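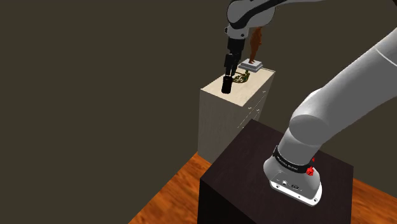 Figure 2. Simulated view used at the Furnmont open day.

4.2 What visitors were shown

Open-day results deserve little weight. At Furnmont in August the Flatora team reported success in 37 of 70 trials – all in simulation, and all chosen by the team. Figure 2 has the black gripper over a flat openwork ornament, with a tall figurine standing close by on the same chest of drawers. Whether a visitor's own crowded shelf would give similar scores was not tested.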